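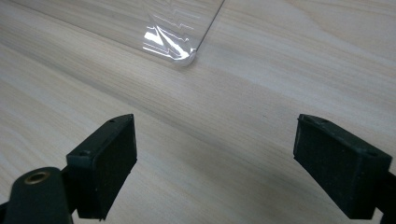 Film peeling and the hand-held grippers: your questions

Put together by Zubaida Minhas, staff rep, Holtby finishing room. Management have their own page. This one is for the people doing the job.

What are we being asked to do?

Peel protective film from clear plastic sheets using the hand-held gripper, so that the movements can be recorded and used to train the Plistia arm. You do the work with two padded fingers in place of your own ten. It is slower. Anyone who says otherwise has not tried to get hold of a corner with it.

Why film? Surely that's the easy bit?

It is easy for you. You find the lifted corner by feel and by the way the light catches the creases. The sheet itself hardly shows up on a pale table, and the fingers have to come down in the right spot without scuffing it. I asked Plistia how the arm copes when no corner has lifted at all. The answer was that this is "on the list". I have asked to see the list.

Is the arm going to replace us?

We were told in May that no posts would go "as a direct result". I would like the word "direct" taken out, and I have said so in writing. There are 11 of us in the room at present. Ask me again when the arm is running and somebody leaves.

Do I have to take part?

No. Recording shifts are voluntary and you can drop out at any point. If a supervisor suggests your hours depend on it, tell me the same day.

Are we paid extra?

Yes, for the time spent recording, at the training rate. Piece targets are lifted for that shift. They were not lifted at first – we had to argue for it – so check your slip.

My wrist aches after using it. Is that normal?

Common, but don't put up with it. The agreed limit is 69 minutes in one shift, an odd number that came out of a long meeting. Stop when it hurts and fill in a report form. Without the forms there is no record that anyone was sore.

What else does it record? Can it be used to check up on me?

The camera on the tool points at the fingers and the table. Plomodau, who store the recordings, say staff names are kept separately. That may well be so. We still don't have a written promise that failed attempts won't turn up in somebody's appraisal, and I would not call this settled until we do.

Didn't Mizuno bench already try something like this?

Yes, with a suction head, on the bench by the loading door. It was meant to save five hours a week. Two people ended up standing beside it to sort out the sheets it dropped. It was gone after 8 weeks and no figures were ever shared.

Is there anything good about it?

Possibly. Peeling film all day is dull and hard on the fingertips, and few of us would miss it. If the arm takes the dull part and we get the inspection work, with the grade that goes with it, fine. So far only the first half of that has been offered.

Who do I speak to?

Me, at the break table or through the union pigeonhole. Questions about the tool itself go to the Plistia desk upstairs, and please copy me in.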